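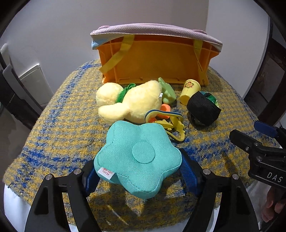
Every spring another rafting outfit tells us it is going to find the next champions. There is a launch, a stack of matching helmets, and a row of teenagers squinting into the sun by a river. Two years later I try to find out what became of them and mostly I can't.

I have been paddling and coaching on and off for most of my adult life, so I am not against young people in boats. What I doubt is the talent scheme, and above all the sort that a business pays for and puts its name on. The Stendness Junior Raft Programme is the one everybody round here is pleased about at the moment. It takes 24 youngsters from the valley, aged 13 and up, and promises them coaching, kit and a route to international racing. Kleinschmidt supplies the boats. Plorka, who run trips on the lower river, supply the guides when they haven't got paying customers to take down.

Read that last part again, because the whole problem is in it. The best water on our river comes in late spring, and so do the customers. When I asked which afternoons the juniors would get a guide in May, I was told it would be "worked out as we go". I have sat on riverbanks while things were worked out as we go. You end up with a dozen cold kids, one qualified adult and a lot of talk about paddle technique on dry land.

Then there is the racing itself. A raft crew needs people who have sat next to each other for years and know without looking who is going to be late on the draw stroke. You cannot get that by picking the strongest arms at a trial day in October and putting them in a boat together. The old Edia club never held a trial in its life. It had 11 members when I joined, most of them cousins, and they beat crews with three times the budget through the slalom gates. They trained in a boat with a patched floor and shared a van with a man's sheep hurdles.

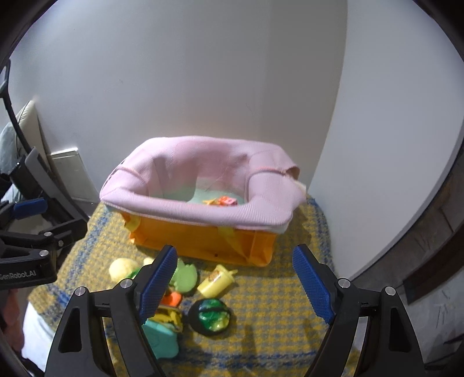
Pink and orange on a checked cloth.

Supporters of the programme will say that Edia folded, and they are right, it did. Nobody could pay for the minibus. Money matters, and I would rather Kleinschmidt spent theirs on a river than on a golf day. But look at where it goes. The printed jackets came first. The race entries, as far as I can see from the leaflet, are to be met by "family contributions", and families in this valley do not have the price of a flight lying about. So the place in the travelling crew will go to whoever's parents can find it, and we will be told the selection was done on merit.

I would ask for a few dull things before I clapped. A guide booked for the juniors every week, customers or no customers. Travel paid for in full or not offered at all. And a promise to stay five seasons, in writing, with the boats left to the youngsters if the sponsor walks off early.

I put this to someone on the Stendness side and was told I was being negative, and that the children were excited. Of course they are. I was excited too at that age, about a scheme that lasted 2 summers and took its boats back in a lorry. Some of us carried on because an older paddler had a spare raft and a free evening. Most of the group sold their wetsuits.

The first session is next month, at the bridge pool. I'll go down and watch, and if there is a guide in the boat I will say so in this column.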